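Vullovis gripper comparison

The Vullovis gripper comparison was a series of trials in which two-finger grippers were tested on metal tableware. It was carried out by Vadden, a small engineering office in Niltmont, and its results were used for choosing the standard gripper of the Miranda arm. The name Vullovis was first given only to the test plan, but later it came to mean the whole series.

Background

Before the trials, Vadden had tested its grippers mostly on boxes and blocks with flat sides. Such objects give a large contact area and do not say much about work in a home. Bowls and dishes are more difficult. The rim is curved, the metal is smooth, and a thin wall gives the fingers little to hold. If the gripper closes at a wrong angle, the bowl turns or slides before it can be lifted.

Method

The arm was fixed at the edge of a table, and the gripper under test was mounted on the wrist together with a small camera. Each gripper had to take a bowl by the rim, lift it, and put it down at another place on the table. In the rim grasp, one finger goes inside the bowl and the other stays outside, so that the wall is held between them. A lower dish with a sloping rim was used as the second object.

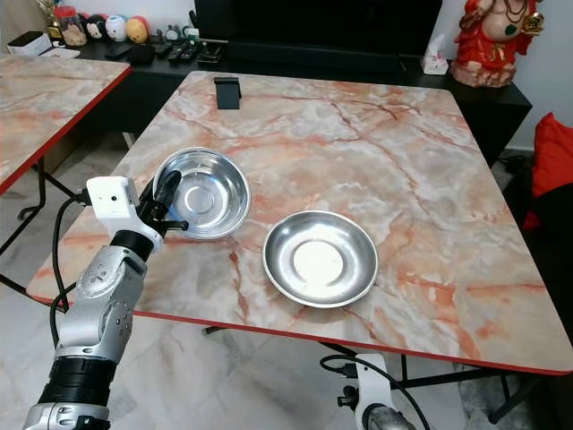 Zahira Tarigan
Contributing editor, Robot Handling
Last changed 02/11/2019

A trial was counted as successful when the bowl was put down upright and had not touched the other dish. The full series had 419 trials, divided among 3 grippers. The same arm and controller were used for all of them, and the closing force was set again after each change of fingers.

Results

The gripper with narrow fingers had the best result with deep bowls. Its fingers could enter over the rim without pushing the bowl away. With low dishes the difference was smaller, as all the grippers sometimes touched the table before they reached the rim. Wide fingers with soft pads held the metal well after closing, but they needed a more exact approach.

Reflections were a separate problem. Polished steel shows bright rings and spots which move when the wrist camera moves, and the software sometimes took them for the edge of the object. Nine of the failed trials were put down to this cause alone.

Later use

In January, Sointu Manninen, who led the trials, repeated part of the series with a new finger shape. The narrow fingers were then kept for the Miranda arm, with a rounded tip added. An endurance test of 3,000 closing cycles was made with the same fingers, but it is not usually counted as part of the comparison.

See also: Rim grasp; Wrist camera; Parallel gripper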